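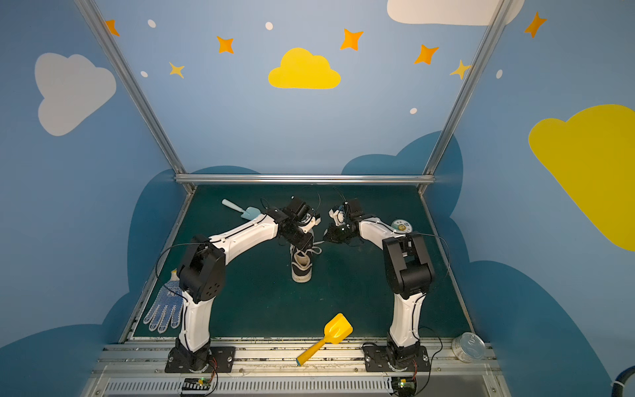
Okay, hi everyone, thanks for having me. I'm Uriel, I run the returns floor at Plunden, and I've got maybe ten minutes before Vasilis Ivanov comes up and does the proper technical part.

(wait for the door to close, it bangs)

So, returns. Shoes, mostly. Last September we had 34 people on the benches and 1,838 pairs in one shift, which was our worst ever. Every shoe gets picked up, turned over, looked at on the sole, looked at inside, laces sorted, back in a box. You do that all day and your wrists know about it!

The arms do the pick up and turn over bit now, on the trial benches anyway. A person still decides. Scuffed or not scuffed, resell or seconds, that's a human colour-and-smell judgement (pause, people usually laugh at smell).

What changed for the crew:
Less lifting, more looking. Some people love that. Some told me flat out their eyes are more tired than their hands ever were, so we went to shorter turns at the screen and I should have done that from day one.
The chat went. Benches used to face each other and now they don't. We're moving them back, Padilla drew up the new layout.
Job titles. We had "sorter" and now we've got "sorter" and "bench lead", and the lead gets more per hour. Say this slowly, it's the question I always get.

Laces, laces, laces. Tell the Werno story here if there's time, skip it if not.

Nobody was let go over the trial, and I had that in writing before I agreed to it. Ask for it in writing.

Next: Vasilis, clicker's on the lectern, the back button sticks.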